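Subject: Re: Suction line losing pull at the far chair
Date: December 17, 2018

> We have two surgeries running off one Fisum wet pump in the plant
> room. Surgery 1 is fine. In Surgery 2 the big aspirator tip drops
> off badly as soon as the saliva ejector is opened, and by late
> afternoon it hardly clears the water from the scaler. We have changed
> the filters in the chair and run the usual cleaner through. Is it the
> pump, or should we be looking at the pipework before we call anyone
> out?
>
> Clalineck practice

I would leave the pump alone for now. If Surgery 1 holds its suction all day then the pump is doing its job, and the fault lies between the branch and the second chair. We had much the same thing at our place in March and spent a good deal on an engineer's visit before anybody looked under the floor.

Start with the hose ends. Take both hoses off at the chair and put a vacuum gauge straight on the inlet, with everything shut in Surgery 1. Write the reading down, then open the saliva ejector and read it again. If the gauge stays steady, your trouble is in the hoses or the handpieces. Ours had a worn O-ring on the large valve and a split in the hose just behind the cuff, which only opened up when the hose was bent.

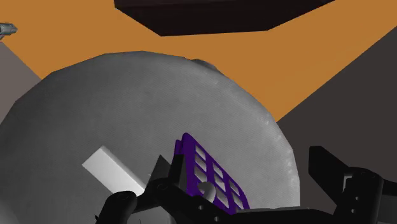 If the gauge falls, go back along the pipe to the branch. Older runs were often put in with tight elbows, and the sludge settles there. A cleaner used once a week won't shift it. We now put 2 litres of the Brokance non-foaming solution through each chair at the end of every day, made up as it says on the bottle, and leave it in the line overnight. Don't use anything that foams, the pump will carry it over and trip.

Check the solids trap as well as the chair filter. They are separate on the Lâm chairs, and the trap is behind the lower panel on the assistant's side – six screws, and you need a short driver. Ours had over 100 bits of polishing paste cup, cotton and old amalgam in it. Wear gloves and a mask, and put what you find in the amalgam waste tub, not down the sink.

One more thing to ask is whether both rooms were on the pump when it was fitted. If the second chair was added later, the branch may have been run in a narrower pipe than the main. No amount of cleaning will cure that and you would need to have it replaced.

Could you post the two gauge readings when you have them, and the model of the pump? Ours is the 106, and the settings on the relief valve may not be the same as on yours.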